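4.2 Hand comparison, plate task

We ran the Clurnetow four-finger hand against the Roltwood hand on the same job: place a dinner plate in the sink-side rack. Each hand got 16 attempts at the same arm speed.
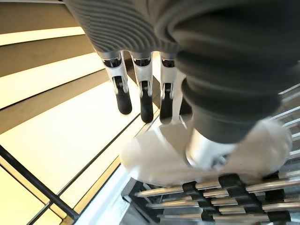
Figure 4. Wrist camera view, plate at the rack.

The wrist camera blurred during fast moves, so we lowered the speed limit by nearly 30 percent and repeated 4 attempts per hand.
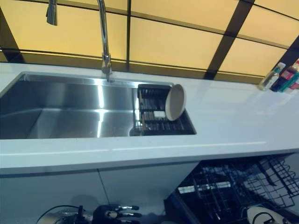 Release was scored from the head camera only. A plate had to stay upright for 2 seconds to count as placed.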